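**Kosari** is a form of pool betting on long-distance foot races, played mostly in and around the town of Skidel. Bettors pick finishing positions and not times. Money goes into one pot, the house takes a cut, the rest is split. It is older than the fixed-odds shops in the district and works differently from them in nearly every respect – see Rules.

The name is used for the bet, for the slip it is written on, and loosely for the whole race day. Usage varies. Older bettors say "a kosari" for a single slip, younger ones say "playing kosari" with no article.

## Background

Hill running came first. The Skidel course was marked out as a messengers' route, up the east ridge, along the top and down by the quarry road. Races on it were being held every October well before anyone wrote down a result. Side bets between families were common, usualy paid in feed or firewood.

The first written pool was kept in a school exercise book. Entries by surname only, amounts in one column, picks in the other. The book survives in part; the first eleven pages are missing and the cover is from a different book. What is left shows a system close to the present one: three places picked in order, equal stakes, everything in one pot.

Two changes came later. The stake was fixed, so that no single bettor could swamp the pot. And the number of picks went from three to four, after a run of years in which the same three runners came in and the payouts were hardly worth collecting.

## Rules

### The slip

Four runners, first to fourth, in order. One slip, one stake. No limit on slips per person in the open pool, a limit of five in the members' pool. Slips must be in before the runners are called to the line. Changes are made by handing in a new slip and striking the old one – both are kept.

A slip with a non-starter on it stays live. The non-starter is replaced by the lowest-numbered runner not already picked. This is called *the fill* and it's the most argued-over rule in the game. Some bettors deliberately pick a doubtful starter to get the fill, if the lowest bib number is a strong runner. Legal, frowned on.

### Scoring

- Right runner, right place: 4 points
- Right runner, one place out: 2 points
- Right runner, two or three places out: 1 point
- Runner outside the first four: nothing

Top score on a slip is 16. It's rare. A slip of 16 is a *straight*, a slip of 12 is a *long*, anything under 4 is *wet*.

### The split

The house keeps its share first, then the pot is cut in two unequal parts. The larger part goes to the highest score of the day, shared if tied. The smaller part goes to second highest, also shared. If there is a straight, the second part is added to the first and the second-placed slips get their stake back only.

Example. Pot of 800 after the house share, no straight. The larger part is 60 percent, so 480, and the rest is 320. Two slips tied at the top take 240 each. One slip alone in second takes the full 320 and does better than either winner. This is a known oddity. Attempts to fix it have gone nowhere, and a fair number of regulars like it that way and will aim for second.

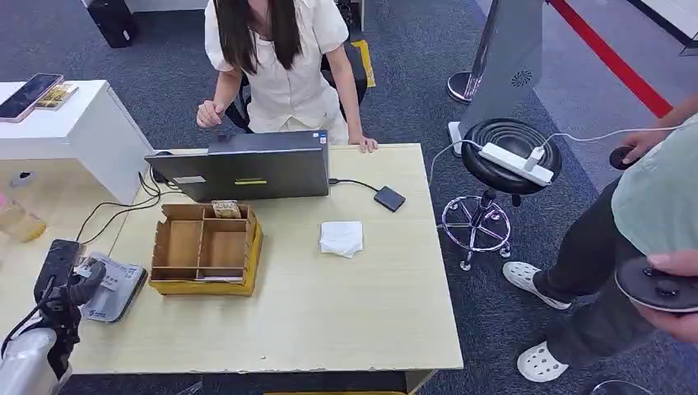

## Organization

### The Saithong office

The pool was run out of private houses until Anong Sriwong took it over. She was a former hill runner herself, fourth twice on the Skidel course, never placed higher. She moved the slips to an office on the lower street and gave it the name Saithong, which it still has.

Her main reform was the carbon slip. Before that the bettor kept nothing and disputes came down to memory. After it there were two copies, one with the bettor and one in the box, and the box was sealed at the call. She also ended credit betting. Unpopular at the time; takings dropped for two seasons and then recovered.

Sriwong wrote a short rule book, printed locally, 100 copies, no second printing. Photocopies are what most people have. Page order differs between them and rule 9 is missing from the commonest version, which has led to at least one serious argument over ties.

### The Kostden rules

Kostden, two valleys over, has its own version. Differences:

- Five places, not four
- No fill – a slip with a non-starter is void and refunded
- The whole pot goes to the top score
- If no slip reaches a set minimum, the pot rolls over to the next race

The rollover is the main attraction. Pots build over a season and draw bettors from Skidel, who otherwise look down on the Kostden game as a lottery. The largest pot on record stood at 3295 before it was won, by a slip handed in with one pick illegible. The slip was allowed, since the other four were enough on their own. The minimum was raised the year after.

Joint meetings between the two have been tried. They use Skidel scoring and the Kostden pot, an arrangement neither side is fond of.

## Betting styles

Three or four approaches are commonly talked about, with some overlap.

**Form play.** Picks follow recent results on similar ground. Works best in dry years, when the descent is fast and the usual names come in. Payouts low, as many slips look alike.

**Weather play.** The quarry road turns to mud after rain and heavier runners lose ground badly on it. Weather players hand in late, minutes before the call. Crowding at the desk on wet mornings is mostly down to them.

**Ladder slips.** Several slips with the same four runners in shifted order. Covers a lot of the possible scores, costs a lot too. A full set of orders for four runners is twenty-four slips, which is allowed in the open pool but seldom pays unless the pot is big. Members can't do it at all.

**Back-marking.** Leaving out the favorite altogether. If the favorite wins, the slip is nearly always wet. If the favorite drops out on the ridge, back-markers tend to take both parts of the pot. There's a small group of bettors who do nothing else.
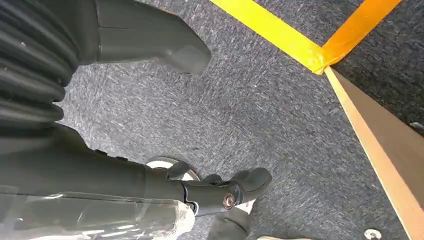

Runners are not allowed to bet on a race they have entered. Their families are, and the rule has been criticized for that reason. A proposal to bar close relatives was put forward and dropped – in a town this size it would have shut out a large part of the pool.

## Disputes

Most disputes concern finishing order in close groups. The line at Skidel is chalk, with one judge on each side, and where the judges disagree the places are declared shared. Shared places pay in full to slips naming either runner. Kostden uses a tape and a single judge whose word is final.

The best-known dispute is the *gate race*, in which the leading group was let through a field gate that was then shut on the rest. The first four places stood. Bettors who had picked from the second group asked for refunds, were refused, and set up a rival pool the following season. It ran for three races. Its slips were yellow and are collected now.

A second, smaller dispute concerned a runner who changed bibs with a teammate. The fill rule goes by bib number, so the swap changed the score of every slip that had been filled. All were rescored by hand. Since then bibs are fixed at the time of entry.

## Terms

- **Box** – the sealed container of slips; also the pool itself ("how big is the box")
- **Call** – the summons to the line, closing time for slips
- **Chalk** – a shared place
- **Dry slip** – any slip scoring 4 or more
- **Fill** – the replacement for a non-starter
- **Long** – a score of 12
- **Straight** – all four in order
- **Wet** – a score under 4

## Present day

The October race is still the main one, with smaller pools on the spring and midsummer runs. A typical spring pool takes around 60 slips. Phone entry was tried and given up, mainly over the matter of late changes and who had made them. Slips are still paper, still in two copies.

Results are posted on the office door the same evening and stay up until the next race. Unclaimed winnings are held for one season then added to the pot.

## Notes

1. Spelling of the name varies in older slips. "Kosary" and "Cosari" both occur, somtimes on the same page.
2. Scoring table as given in the members' copy of the rules, checked Jul 24, 2021. The open pool copy has the same figures in a different order.
3. Under Kostden rules a slip is scored on five places, top score 20.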